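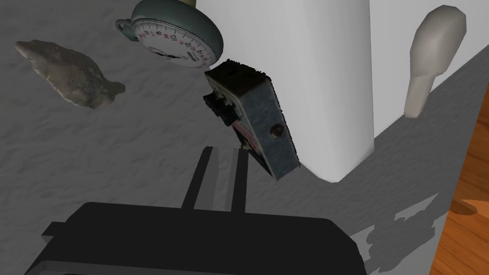 Service > Handbücher > Warnell Feldrekorder > Kapitel 4: Mehrspuraufnahme

Drucken | Per E-Mail senden

4.2 Stimme und Banjo getrennt aufnehmen

Voraussetzung: Firmware 38 oder neuer, formatierte Speicherkarte, zwei Mikrofone mit XLR-Anschluss.

1. Gerät ausschalten. Mikrofon für die Stimme an Eingang 1, Mikrofon für das Instrument an Eingang 2 anschließen.
2. Gerät einschalten und im Menü EINGANG die Phantomspeisung je Kanal festlegen.
3. Hochpassfilter für Eingang 1 auf 52 Hz stellen. Eingang 2 bleibt ungefiltert.
4. Instrument in der lautesten vorgesehenen Spielweise anschlagen. Pegel so einstellen, dass die Anzeige CLIP nicht aufleuchtet.
5. REC zweimal drücken. Die Aufnahme beginnt nach dem Vorzähler.

Hinweis: Der Abstand zwischen Instrumentenmikrofon und Fell beträgt 40 cm. Bei kleinerem Abstand nimmt der Bassanteil zu.

Hinweis: Umgebungsgeräusche werden im Modus DATDALE als dritte Spur abgelegt. Eine Spur fasst höchstens 300 Minuten.

VORSICHT: Bändchenmikrofone können durch Phantomspeisung beschädigt werden. Vor dem Anschließen Speisung am betreffenden Kanal abschalten.

Zum Überspielen auf den Rechner siehe Abschnitt 4.3.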